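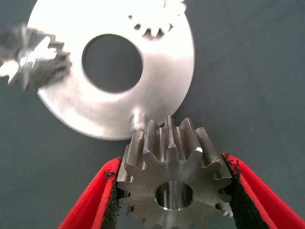 Town Clock in Civby Taken Apart, Town Remains Late

CIVBY, April - The clock above the old Flamness grain store, which has told the people of Civby the wrong time for longer than most of them have lived there, is in pieces on a workbench at the Bezerra repair shop on Skatik Street.

Residents who had learned to subtract 7 minutes are advised to stop doing so until further notice.

The pieces belong to the drive that turns the hands, a unit put in decades ago by somebody who preferred steel to brass and left no drawings. It comes down to a flat steel ring and a handful of small spur gears with straight teeth. Anyone expecting a tower full of giant wheels will be let down. The whole works could ride home in a bicycle basket, although the shop has asked that it not be tried.

Bezerra got the job after offering to strip, check and refit the drive for $499. The other bid came from out of town and ran higher, and included a line for "heritage consultation" that the town council asked to have explained and then asked to have removed. The council has also approved $173 for new bolts, grease and a ladder permit, the last of which the town will be paying to itself.
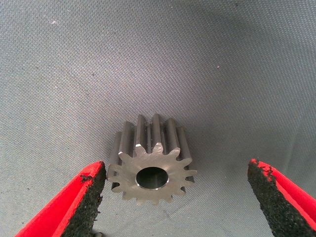
Wear is the question at this stage. A gear with tired teeth will still turn, but it lets the minute hand sag on the way down to the half hour and then makes it work for a living on the way back up. Longtime Civby residents will know the effect. Buses leaving the square at 20 past have always seemed early, and the ones leaving at 20 to have been the subject of letters.

The shop says each gear will be cleaned, looked over under a lamp and tried against its neighbors before anything goes back up the wall. Any that fail will be cut new. There is no catalog to order from, the maker having gone out of business around the time the clock first went wrong.
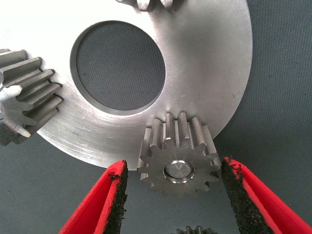

Opinion in town is split on how accurate the result should be. A petition at the bakery, which has gathered 200 signatures, asks that the clock be set right and kept that way. A shorter one at the bar across the square asks that it be left a little slow, citing tradition and closing time.

The council has sided with the bakery. It has, however, turned down a proposal to add a chime, on the grounds that people who are late already know.

The faces and hands are staying up on the building during the work and have been fixed at noon, a setting chosen because it was easiest to reach from the ladder. Refitting is planned for before the summer market. Until then the council suggests that visitors use the clock in the post office, which is fast.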